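We use cookies to remember your preferences and count visits. Accept all | Manage settings

How to write a workshop parts list that other people can use

By Talha Jatoi

679 views | 2 comments

Most advice on keeping track of spare parts begins by telling you to buy software. I have tried Modolent and I have tried Zolimel, and both did roughly what a ruled notebook does, with more passwords. If you already pay for one of them, fine, carry on. The steps below work on paper, in a plain spreadsheet, or in whatever your employer has lumbered you with.

Step 1. Decide what you are not going to list

The guides that say "record everything" were written by people who have never had to record everything. Leave out loose washers, odd screws, cable ties and anything you buy by the bag. Write "bagged fixings, top drawer" on one line and move on. List a part if being without it would stop a job.

Step 2. Clear a surface and sort by job

Empty one drawer at a time. Put parts that get used together next to each other, even if they look nothing alike. Sorting by size looks tidy and tells you very little when you need the bits for a pump.

If you can't tell what a part is for, put it in a tub marked "unknown" with the month on it. Mine says October. Give the tub a year, then be brave. 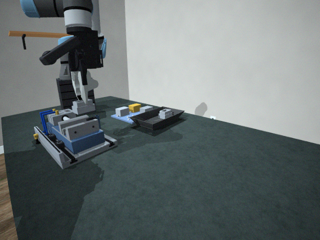 Should each part have its own number?

Only the ones you reorder. Use the maker's number where there is one, copied exactly, spaces and all. Home-made codes feel clever for a fortnight, then you find that P-101 means two different things depending on who wrote it.

Step 3. Write the line so a stranger could read it

Each line needs a plain name, the maker's number if you have it, where the part lives, and how many you want to keep. Put the plain name first. "Seal for small pump, inlet side" beats "Seal, misc." every time.

I am not convinced by long descriptions. They get copied wrongly and nobody reads past the first few words. If two parts are easily confused, measure them both and write down the one measurement that differs.

Step 4. Set a reorder point you believe in

You will see formulas for this. They ask for average weekly use, which a small workshop doesn't have. You use none for five months and then three in an afternoon.

Ask how long a replacement takes to arrive and how annoyed you would be while waiting. For most things I keep 2 and reorder when I open the last one. For cheap parts that arrive the next morning I keep none, and I have yet to regret it.

Step 5. Check a little, often

The big yearly stocktake is mostly theatre. Pick one drawer whenever you have ten minutes before locking up, compare it with the list, and correct the list. Put the date beside the drawer number so you don't keep choosing the easy one at the top.

2 comments

Tokgöz: Agree on the home-made codes. We had a set that depended on the colour of the old cupboards, and the cupboards went years ago.

Fomedby: Not sure about keeping none of the cheap parts - next morning delivery is a promise, and I've been let down by it before. I'd keep one.

Share this page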